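Does the tray work? Speaker notes, Plerkunthorpe craft room evening, May

Slide 1. Leave up while people find seats. 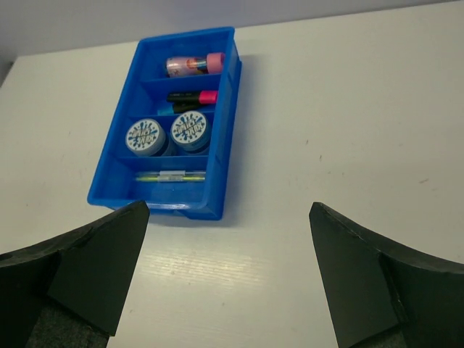
Slide 1: the blue tray, four compartments, pens and tubs in place.

Good evening. I was asked to talk about how to organise a craft room. I said I would talk about whether trays organise anything, and the answer came back that this was fine as long as I finished before the tea.

Start with the tray. Blue plastic, thick rim, three dividers. Small tube at the top, pink cap. Then a couple of markers. Then two round tubs with splattery lids. Then a slim clear pen at the bottom, all by itself.

Ask the room: who thinks that is tidy? (Wait. Most hands will go up.)

It looks tidy, I agree. My question is what you would do with the next thing. Say you have a pair of scissors in your hand. Where do they go? Give them a minute to argue. At the last talk half the room wanted the bottom compartment, as it had space, and half said that one was for pens. But there are pens in the second one as well. So what is the rule?

I don't think there is one. I think the dividers are doing the work and we are giving the credit to a system.

Slide 2. The claim (text only).

Read it out slowly: "A place for everything." Every catalogue says a version of this. The Jillow leaflet says it, the Hellström one says it twice on the same page. Neither says who decides on the place or what happens when you buy another glue stick.

Slide 3. What we did at Plerkunthorpe.

We bought 12 trays for the craft room. I was against it, and I will say so, as people remember. We kept a sheet on the wall for one term. Each time somebody couldn't find a thing they wanted, they put a mark on it.

Before the trays: 424 marks in a term.
With the trays: I expected a big drop and so did the people who wanted them. There was a drop in the first 2 weeks, then it crept back up until you couldn't tell the difference.

Be fair here. The sheet was a rough way of doing it. Some people marked it every time and some never touched it. Children marked it for fun. If anybody raises this, agree with them and move on.

Slide 4. What went wrong, in my view.

Shallow tray, big compartments. A pen in a big compartment rolls. Two pens end up one on top of the other, go back to slide 1 if needed and point at the markers. That is with only a handful of things in. Now think of the same tray at four o'clock with a class packing up.

Things that look alike from above. Tubs are the worst for this. Two lids with the same sort of pattern, side by side, and you are opening both to find the one you want. A bit of tape with a word on it would beat any divider.

Mixed sizes. The biggest compartment goes to the fattest object, whatever it is, and everything else fits round that. I would call this packing. Sorting is a different job.

Slide 5. The Zudolier inventory.

Keep this short, it always runs over. The Zudolier store counted its loose stationery in one go and got to 2662 items. Nearly 12 hours of counting, spread over a holiday. I asked what they did differently afterwards and the reply was that they bought more trays.

(Pause. Don't explain it.)

Slide 6. What I would try.

Throw out dead pens first. Do it before buying anything. Scribble with each one on scrap paper.

One kind of thing per tray, even if the tray looks half empty. People hate this. They see a gap and put a rubber in it.

Labels on the rim, facing the person who is putting away. The person taking out will manage.

Anything with a lid gets checked once a month. Putty goes hard, glue dries up, and a dried-up tub takes the same room as a good one.

Slide 7. Questions.

Likely ones:
"So should we get rid of ours?" No. They're handy for carrying things to a table. I use one at home for exactly that.
"Would deeper ones help?" Doubt it. Things go to the bottom and stay there.
"What about lids?" Haven't tried them. Would like to hear from somebody who has.

Hand round the spare tray if there's time. Get it back before tea.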